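Adenthorpe Memory Quilt Project
Progress report to the Clindirmont Fund
3rd October

What we've been up to

It has been a wonderful few months and I hardly know where to begin! When you awarded us the grant in January we had a borrowed room, two sewing machines and a list of people who said they might come. We now have 44 regular members, and the Hosoda Street room is so full on sewing evenings that we've had to put a cutting table in the hallway.

The idea is still the same as in our application. People bring in fabric that means something to them (old work shirts, curtains, baby blankets) and learn to turn it into a quilt block, with a short written memory to go with it. So far we have 98 finished blocks, and 5 full quilts are pieced and waiting for batting. I had hoped for three by now, so I'm delighted.

Spending

We have spent $3053 to date, mostly on thread, batting, rotary cutters and the room. The long-arm quilting rental came in higher than the quote because the Oviter shop changed its day rate over the summer. We covered the difference by buying backing fabric at the end of the bolt. Receipts are in the folder I mailed with the last form. The line for printing is untouched, as the memory booklet isn't ready to go yet.

What has been harder

Getting the written memories is slow work. People will talk for an hour over the ironing board and then freeze up when you hand them a pencil. We've started pairing members so one talks while the other writes, and the pages are much livelier for it. We also lost two weeks to a leak in the ceiling. The fabric was all fine, thank goodness, but one machine needed a new motor.

Home sewing

Several members can't get to Hosoda Street, so we now send out block kits with precut squares, needles and a pattern sheet. Soft old bed sheets in faded pastels have been lovely to work with, and a little tin makes a perfectly good box for odds and ends.
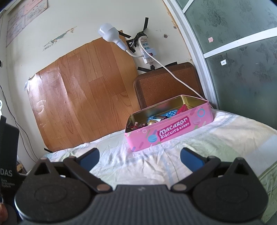 Next steps

Finish quilting the first two tops and bind them by hand. Get the booklet text to the printer. Run a second beginners' course, which already has a waiting list. We would love you to come and see the quilts hung at the library when they're done, and I'll send the date as soon as the library confirms it.

Rommel Malabanan
Project lead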